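Thursday, May 2, 2019
Notebook, Lekik project, Linside upstairs room

Good day! Best since we started in March, I think. Both hand-held grippers tracked all morning and I only had to restart the Savby logger once (my own fault, I'd filled the disk with last week's test runs and forgotten to move them).

Count after lunch stands at 2381 episodes, of which 187 want looking at again, mostly for short dropouts on the left hand. The first target was 1000, so we are well past it and I'm already greedy for more.

Things I want to remember about the start of each take. Stand still, hold both grippers out with the marker cubes clear of your sleeves, wait for the log to show both hands, then go. When people rush this the first second is rubbish and the whole take has to be trimmed by hand.

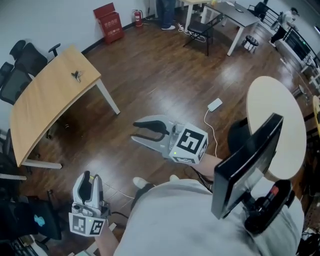
Opening and closing is much better now that we do it slowly and all the way. The model can't learn a half-squeeze it has only met twice, and the Mahawong set was full of those. One hand open while the other is shut is a lovely case to have, so please do plenty of them, and swap sides! I'd also like more walking between tables, with turns in both directions. We have masses of standing still and hardly any going somewhere.
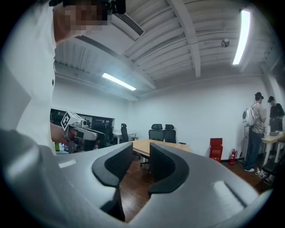 Lens check goes in before every block from now on. Wipe, look at a test clip, make sure both finger pads show right down to the base, carry on. I lost 30 takes on Tuesday to a thumbprint and I'm still cross about it.

Tried training on the morning's data alone, just for fun, and the replay on the bench arm reached for the cup on its first go. It then knocked it over, but it reached for it! Wrist angle looked far more natural than last month's.

To do: move old runs off the logger, relabel the 187, ask Linside if we can have the room for one more week, print fresh marker sheets (matt paper this time).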